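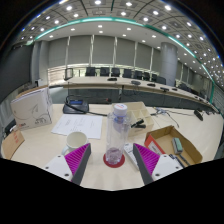 Suchbegriff eingeben
Suchen

Drucken | Per E-Mail senden

5. September 2022

So, der Greifer lebt noch! Nach dem letzten Beitrag haben ein paar von euch gefragt, ob Zepeda (ja, der Name bleibt) inzwischen in der Bastelkiste gelandet ist. Ist er nicht. Er hat nur den halben Sommer zerlegt auf meiner Werkbank gelegen, während ich mich über die Fingerpolster geärgert habe.

Kurz für alle, die neu dazugekommen sind: Zepeda ist ein Greifer mit zwei Fingern, den man erst mal einfach in der Hand hält. Einen Arm habe ich keinen, der kommt vielleicht nächstes Jahr, vielleicht auch nie. Ich will, dass er Alltagskram sauber anfasst – Flaschen, Becher, Stifte, den ganzen Schreibtisch eben.

Im Juli waren die Polster noch glatt. Sah schick aus, war aber Quatsch. Jede Flasche hat sich beim Anheben langsam weggedreht, und wenn ich die Finger fester zugefahren habe, ist sie mir eingeknickt. Also Rillen! Ganz eng nebeneinander, über das ganze Polster. Bis die so waren, wie ich sie wollte, habe ich 11 Varianten gebaut, und die ersten paar waren wirklich zum Weglaufen. Bei einer hatte ich die Keilform spiegelverkehrt gezeichnet und es erst beim Anschrauben gemerkt. Passiert mir also auch nach all den Jahren noch.

Ach ja, die Farbe. Magenta! Die Rolle gab es bei Veltby im Abverkauf, und ich habe gleich zwei mitgenommen. Mit den weißen Halterungen zusammen finde ich das inzwischen richtig hübsch, und man sieht vor jedem Hintergrund sofort, wo das Polster aufhört und der Gegenstand anfängt. Für die Kamera ist das Gold wert.

Zur Kamera: Die sitzt jetzt etwas weiter hinten und schaut zwischen den Fingern durch. Die alte Halterung hat gewackelt, die neue wackelt nur noch, wenn ich niese. Das Skript, das mir die Aufnahmen sortiert, habe ich bei der Gelegenheit auch gleich aufgeräumt. Vorher waren es 2.944 Zeilen, davon ein guter Teil auskommentierter Kram aus meinem alten Dreden-Projekt (der Staubsauger mit Eigenleben, manche erinnern sich). Jetzt ist es deutlich kürzer und stürzt an anderen Stellen ab.

Was mich gerade am meisten beschäftigt, sind durchsichtige Flaschen. Von Hand ist das überhaupt kein Thema, man sieht ja, wo man hingreift. Aber sobald die Software die Kante finden soll, wird es zäh. Ein Becher mit Henkel? Kein Problem. Klares Plastik auf hellem Holz? Da rät sie herum, dass es einem leidtut. Als Nächstes will ich sie mit 100 Aufnahmen aus verschiedenen Winkeln füttern und schauen, ob sie sich dann besser anstellt. 20 davon habe ich schon, der Rest wird Fleißarbeit.

Und dann wären da noch die Schrauben in den Halterungen, die sich gern mal lockern. Gegen Schraubensicherung wehre ich mich noch, dafür baue ich viel zu oft um. Wer einen guten Tipp hat – ab damit in die Kommentare! Die Druckdateien für die Polster lade ich hoch, sobald ich die Maße noch mal geprüft habe. Und falls jemand aus der Gegend um Zurnska mitbasteln mag: gern melden, die zweite Rolle Magenta ist noch zu.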